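Print this page | E-mail this page
3 min read

Gripper cell walk-round: the checklist we use at Pundville, with my comments

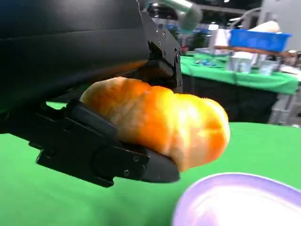 I do this one before the first pick of the morning and again after lunch. It's form 37, borrowed from the Gilten site and scribbled on ever since, so forgive the state of it!

1. Finger screws snug, witness marks lined up — OK. I go over these with a flashlight (paint marks are cheap, please use them).

2. Pads clean, no splits or lifted corners — OK, but the lower pad on cell 26 is getting shiny. New set ordered from Billov.

3. Cables clear of the pivot through full open and close — OK. Do this at slow speed, hand on the enable switch, and don't let anyone chat to you while you're at it.

4. Grip force matches the item card — FAIL, then fixed. The card was for hard items and we're handling soft, bumpy stuff this week. Swapped it and re-ran.

5. E-stop tested with an item held — OK. It has to stay gripped when you hit the button. I love this test, and people skip it all the time.

6. Tabletops tidy, bowls and bins inside the taught area — OK. If you move a bin, say so in the log!

7. Cycle count written down — 1254. Pads were last changed at 567.

Item 3 still needs a photo for the Yu line binder, and I'll do that in November.

We use cookies to remember your preferences. Accept | Settings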